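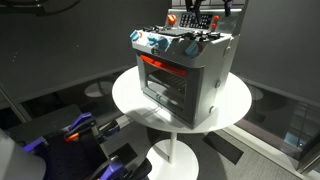 How to Prepare and Run a Tabletop Manipulation Session

Girau Laboratory Practice Guide, Section 13
Issued Feb 20, 2023

This procedure applies to all operators working with small household props and toy appliances. It must be read before the first session.

Step 1. Place the prop near the center of the table and leave a clear margin on every side. Remove tools, cups and packaging.

Step 2. Check the floor. Mats must lie flat, and no cable may cross the path an operator walks. 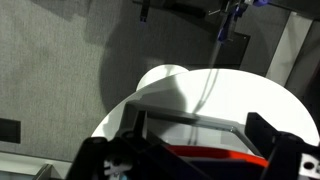

Step 3. Open and close both fingers once at low speed – with the arm well above the tabletop – and listen for rubbing. Confirm that the wrist cameras show the fingers and the work surface.

Step 4. Approach from above. Stop short of the prop, check alignment, then continue at reduced speed.

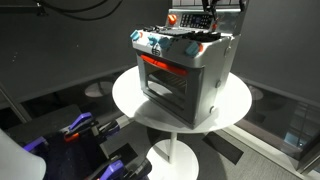

Gripper fingers held just above the rear of the cooktop.

Step 5. Touch knobs and buttons lightly. The force limit is 200 grams for plastic controls. If a control does not move, back away and record the attempt as incomplete. Do not raise the limit during a session.

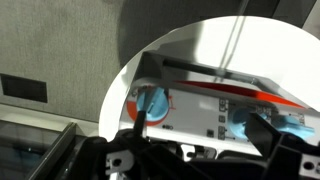 Wrist view of a light blue knob with an orange-red ring.

Step 6. Return the arm to its rest position before anyone reaches over the table. Enter the session in the log, including any stop.

Props are inspected after every 2,000 contacts. Questions about this section should be sent to Levente Pálfi. Requests for exceptions require written approval from Dénes Jakab.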